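Re: [trultholm-swim] Towels and lockers for August

Randa Rawashdeh wrote:
> Does anyone know if the pool at Suvlow still hands out towels
> with the day pass? Also, are the lockers coin or code? I have
> two kids coming with me and would like to pack light.

Hi Randa,

No towels with the day pass anymore. They stopped when the laundry contract with McGrath ended. You can rent one at the desk for $3, but they run out by late morning when the Multemberg camp is in.

The lockers are code now. You pick four digits, close the door and press the button twice. If you forget the code, the desk will open it, but they want to see ID first. The family changing room is on the left past the showers and has the bigger lockers – one should hold everything for the three of you.

Lap swim takes the deep end until 11 a.m. The shallow end is open all day. Parking is free behind the building, not on the street side. 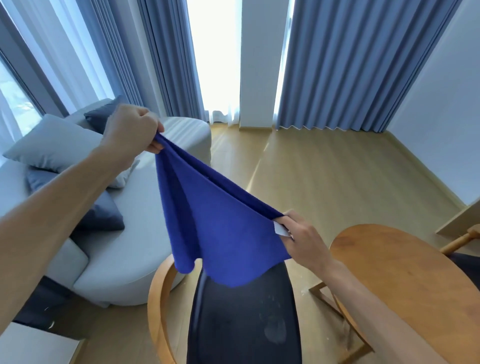 Photo: Trultholm Swim list archive

For packing light, a thin towel per kid is plenty. Wash new ones once before you go or they shed. Put a name on the care label in laundry marker – the lost and found bin gets emptied at the end of each month.

See you there,
Dale

Filed under: Pools & Passes

Recent threads
- Suvlow day pass prices
- Carpool from Multemberg
- Goggles that fit a six-year-old
- Lane etiquette, again

Contact the list owner | Back to top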